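Workshop notebook, Akolgo Print and Paper Studio
Entry for February 8, 2025
Subject: selection and hanging of the members' survey, and notes towards the wall texts

Entries since December have dealt with the flat files and the loan forms. The present one records the position reached on the survey itself, so that colleagues joining at the hanging stage need not ask again why certain rooms look as they do.

Submissions closed at 76 works. The Stasel gallery, which is lending us its ground floor, can take 31 if the long wall is kept as a single run, and a few more if it is broken up. The view of this workshop is that it should be kept as a single run. The long wall is the only place in the building where a visitor can stand well back, and the larger relief prints need the distance. Last year's hang filled it with small etchings in two rows, and visitors walked along it with their noses to the glass and saw very little of each other's choices, or of ours.

On the matter of the title. The working title on the loan forms is "Print Now". It has been objected, correctly, that a survey drawn from one membership cannot say where print stands now, and that to claim so invites the reviewer to spend his first paragraph disproving it. The alternative put forward, "Recent Work", claims nothing and will be remembered by no visitor. The writer prefers a title taken from the process, and has pencilled in "Second State". In the trade a second state is a plate that has been printed, looked at and altered. Several of the submissions are exactly that, and it would give the wall text something to talk about. Colleagues are asked to write objections in the margin of this page.

Selection so far. The first viewing was carried out with names covered. It should be recorded that this made less difference than had been hoped, as most of us know one another's hands. The second viewing was open. The two lists were then laid side by side and agreed on more than half of the works. Where they differed, the open list was the more timid. It favoured senior members and it favoured landscape. The first list has therefore been used as the base, and departures from it need a written note.

Works over which there is still disagreement:

The four-part lithograph of the harbour wall. Its drawing is very sure and its colour is poor. One reader holds that the dull green is deliberate. If so, the artist's statement ought not to describe it as a summer picture.

The large woodcut on joined sheets. The joins do not meet and the key block has shifted on the lower left sheet. This was first marked as a fault. On a second look the shift gives the figure a kind of double outline, and the work would be weaker if it were reprinted cleanly. In favour.

The suite of blind embossings. Very quiet work, and impossible to judge under our strip lights. They should be seen again by the side window in the morning before any decision is written down.

The screenprints after newspaper photographs. There is a long habit of this sort of thing and these add little to it. The writer would decline them. A colleague has noted in the margin "so would everyone, which is a reason to look twice", and the point is accepted as far as looking twice.

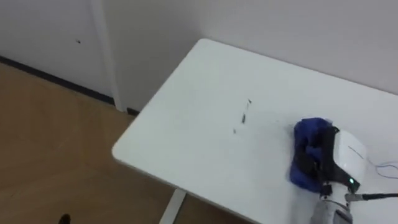

The side room raises a separate question. It is low, it has a radiator on the only good wall, and every survey held at Stasel has used it for whatever was left over. Visitors can tell. It is proposed that the side room be given to the artists' books and to nothing else, shown open on a sloped shelf, with one copy of each available for handling where the maker agrees. Five makers have agreed already. The remaining two wish their books to stay under a cover, and this should be respected without further letters on the subject.

Order of the long wall. Three arrangements have been tried on paper at a reduced scale.

The first went by technique: relief, intaglio, litho, screen. It reads like a teaching display. It would suit a school party and would please nobody who already knows what a lithograph is.

The second went by size, rising to the centre and falling away. It looked handsome on the plan and made the middle works seem more important than they are.

The third begins with the woodcut on joined sheets and proceeds by tone, from the heaviest black to the palest grey, with the embossings at the far end should they be accepted. It has the advantage that unlike things stand next to each other. The aquatint of the quarry falls beside the typographic piece, and each makes the other look stranger. This third arrangement is recommended. Its weak point is the passage of mid-greys just past the doorway, where four works in succession have much the same weight. One of the four may have to move to the stair.

Notes on the wall text. The draft runs to nearly twice the length it should. The opening paragraph speaks of "a vibrant community of practice", and this should go. It could be said of a bowls club. The second paragraph has one sentence worth keeping, on the difference between an edition and a reproduction, and the whole text might be built around that. Many visitors will suppose that a print is a copy of something else. If they leave knowing that there was no something else, the text will have done its work. Quotations from French critics are to be left out. They were put in by the present writer, who withdraws them.

Labels: artist, title, process, paper, edition number. No prices on the wall. The price list will be held at the desk, as is the custom at Stasel. The paper is to be named where the artist has named it and left blank where the artist has not. We should not guess at papers.

The catalogue. Civura have quoted for 800 copies folded and stitched, and the quotation holds until the end of the month. The alternative is a single folded sheet at 100 copies printed here on our own press, which would be a print in its own right and would sell at once, leaving nothing to send to libraries or to reviewers. Both cannot be afforded. The writer's inclination is towards the Civura booklet, with the reservation that their proof of last year turned every warm black into a cold one. A proof of at least two openings should be asked for before the order is signed, and it should be compared with the works themselves by daylight.

The essay for the catalogue is not yet written. It ought to avoid two things common in essays for members' exhibitions. The first is the paragraph that names each artist once with one adjective apiece, which is a register and is read only by those looking for their own name. The second is the complaint that print is neglected by the larger institutions. It may well be neglected. A reader who has come to a print exhibition is the wrong person to scold about it. It would be better to take three or four works and look at them at length, and to accept that the others will feel left out. The quarry aquatint should certainly be one. There is an area of foul biting in its upper corner which has been kept and then answered, with a deliberate patch of the same texture low on the opposite side, and it is worth a page of anyone's time.

Framing. Kidetti can supply the plain ash moulding in the two larger sizes and not in the smallest. The small works will go up unframed behind acrylic with clips at the corners, unless the artist supplies a frame. Frames supplied by artists have been a difficulty in the past. The rule on the form is a plain frame in wood or white, and two of those received so far are gilt. Their owners should be offered the loan of one of ours before any sterner letter is sent.

A note on the reviews of the last survey, which were read again for this entry. The longer one found the exhibition "competent throughout". It was taken as praise when it was printed and pinned up beside the guillotine. On rereading it is plainly the harshest thing said about us by anybody. It also happens to be fair. The hang had no argument in it. Works were accepted where there was no reason to refuse them, and the room was even and pleasant from one end to the other. The third arrangement of the long wall, described earlier, is in part an attempt to answer that review. It will make some works look awkward. The makers should be shown the plan beforehand and may withdraw if they wish.

Outstanding:

Embossings to be viewed by the side window.
Screenprints to be looked at a second time.
Letter to Stasel on the use of the side room for books.
Proof of two openings to be requested from Civura.
Sizes for the ash moulding to be confirmed with Kidetti before cutting.
Wall text to be cut by half and circulated on paper.
Title: margin to be checked for objections. At the time of writing there are two, one of them illegible.

The reduced-scale plan of the third arrangement is in the top drawer of the flat files, under the blotters. It is the only copy with the doorway marked in the correct place, and it should be returned to the drawer after use.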